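Lab notebook, bench 2, Cellville
Tue 12 May
Entry by Leen Karaki. Read and countersigned by Raed Hourani.

Subject: loss of tracking on the left hand-held gripper during chair assembly recordings

The left gripper lost its pose on 8 of 12 takes this morning. The right gripper held throughout. In each failed take the logged position froze while the fingers continued to report opening and closing, so the file looked complete until playback. The Twal checker passed all 12. This is to be treated as a fault in the checker as well as in the tracking.

Steps taken before noon: marker cube reseated, cable connector replaced, calibration repeated. Calibration residuals were normal. Take 215 was then recorded and failed in the same manner.

Hüsnü Ağca proposes that the left cube turns too far from the tracking cameras when the operator reaches under the armrest bar. Valentin Hauser suspects the cable, which pulls at the base of the gripper at full reach. Neither has been confirmed.

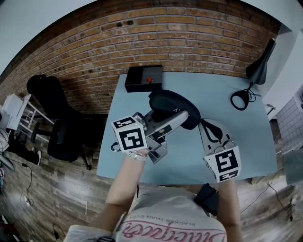
1 min read

Position at the start of the backrest step, both grippers over the blue table, the gray bar passing beneath the left one. The red button on the black box at the back is within reach of either arm and is to stay there.

Recordings with the left gripper are suspended. The 8 files are to be marked unusable and kept. Clotilde Baudry will ask Caldale for a longer cable. Next test: same reach, chair parts removed, cable held clear by a second person.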